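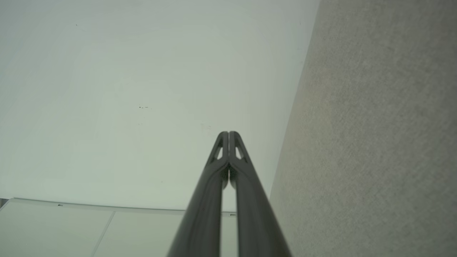
4. Checking and Comparing Grippers

Use this section after both arms are bolted down and the Clollska controller has passed its start-up check. It applies to the two-arm station with a small camera at each wrist and one at the head. You will check each gripper with nothing in it, set up the head view, and then run a short cloth test to compare finger sets.

Set aside a full hour the first time. You need a felt or fabric table cover and one soft garment.

4.1 Closed-finger check

1. Clear the table in front of the arms.
2. Turn on the controller and wait for the status lights to stop blinking.
3. Open the Grippers page and select Left.
4. Press Close Slow. The fingers should come together at the tips.
5. Look at the wrist view on the screen. The two tips should meet near the middle, with a narrow gap running down between the fingers below them. The gap is part of the design. Do not try to close it by raising the force.
6. Compare the two cutouts near the tips. They should sit level with each other, one on each side of the line where the tips meet. If one is higher, the finger on that side is not fully seated. Open the gripper, turn off arm power, loosen the finger screw, push the finger home and tighten again.
7. Write down the closed position reading. A new Fonddale gripper with the stock fingers reads 31 when closed. The Ziółkowski fingers are a little thicker at the pad and read higher.
8. Select Right and repeat.

Caution: Keep your hands away from the fingers while Close Slow is active. The slow setting limits speed but does not limit force.

4.2 Wrist camera view

The wrist camera should show both fingers rising from the bottom of the picture, tips at mid-height or a little below.

1. With the gripper closed, point the wrist at a plain, light wall or panel.
2. Set exposure to Auto and wait until the picture settles.
3. Switch exposure to Locked.
4. Move the wrist a short distance to one side and stop.

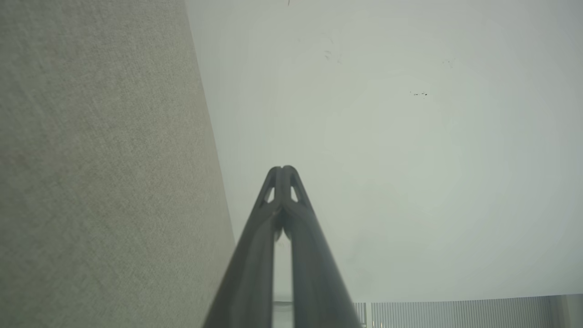

5. Check that the fingers have stayed in the same place on the screen while the background moved. If the fingers shifted too, the camera bracket is loose.
6. Look for small dark specks on the light area. Specks that move with the background are marks on the wall and can be left alone. Specks that stay put on the screen are on the lens or its cover. Turn off arm power and wipe the cover with a dry lens cloth.
7. Save the view under the gripper's serial number.

Note: The near ends of the fingers will look soft. The camera is focused at the tips, and the focus ring is sealed at the factory.

If you are comparing finger sets, save one view per set from the same arm position. Trakham support will ask for these if you report uneven wear.

4.3 Head camera view

1. Move both arms to Ready. The grippers come in low in the picture, one to each side, with the fingers pointing away from the camera.
2. Tilt the head camera until the far edge of the table is in view with a band of wall above it.
3. Lay the garment to one side, clear of both grippers. 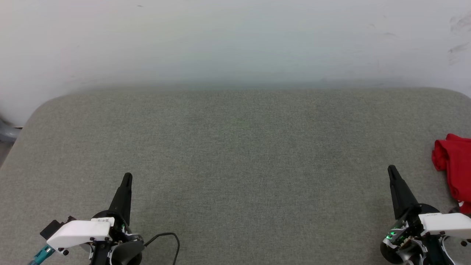

4. Check that cables have slack and that none of them passes under a finger. A cable may rest on the table cover in Ready, but it must lift clear when the arm rises.
5. Check that the table cover is flat. A ridge in the fabric can catch a fingertip and stop the arm with error 169.
6. Press Save Head View.

Caution: Do not unplug a wrist connector with the power on. If the controller shows error 937 afterward, restart it and go back to 4.1.

4.4 Grip force

1. Select Left, then Force.
2. Start at the lowest setting and close the fingers on one fold of the garment.
3. Lift a few inches - no higher - and hold.
4. If the fabric slips, lower the arm, open the fingers and go up one setting.
5. Record the first setting that holds, and use it for that finger set until the test is finished.
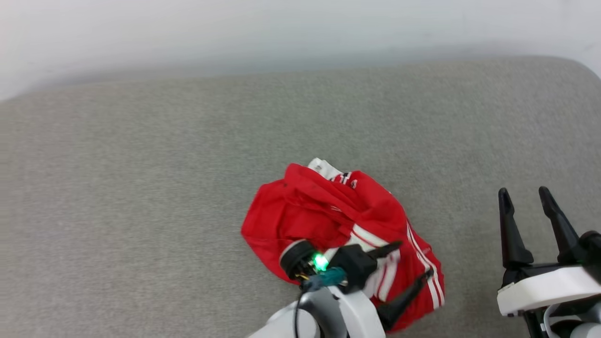
4.5 Cloth Pick Comparison

Run the same picks with each finger set. One arm works while the other stays open and out of the way.

1. Drop the garment in a loose heap. Do not smooth it out.
2. Pick with the left gripper, lift, hold and release.
3. Mark the pick as Held, Slipped or Missed.
4. Repeat until you have 97 picks, then change arms.
5. Fit the next finger set and start again from 4.1, including the closed position reading.

Note: Shiny sports fabric slips sooner than cotton. Use one garment for the whole comparison, and put its name in the log.

To export the log, open Results, choose the arm and press Send. The file goes to the folder chosen during controller setup.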